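4.2 Trays and the single item

Of the 40 storerooms in the Clonau survey, 18 used open trays on steel shelving, and most of their keepers described the tray as a temporary measure. Temporary, in the Hirneck interviews, had a median length of 4 years. Morais calls such trays "parking," a fair word for a place things enter with every intention of leaving.

We had expected trays to fill up. Many did, with the usual screws, tape ends and keys to doors long since replaced. A smaller group held one object each and seemed to resist a second — as if a lone item had claimed the whole surface. Figure 3 shows a tray of this second type. Bags, by contrast, met no resistance anywhere and settled wherever a crossbar would have them.

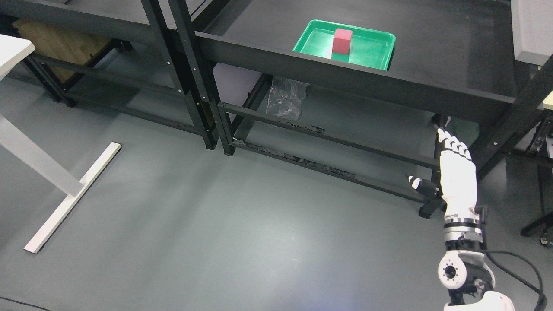

Figure 3. Single-item tray (green plastic, one red block) on black metal shelving, with a clear plastic bag hanging below the top.

Single-item trays were left out of the fill-rate estimates in Section 4.3, where they would have flattered everyone.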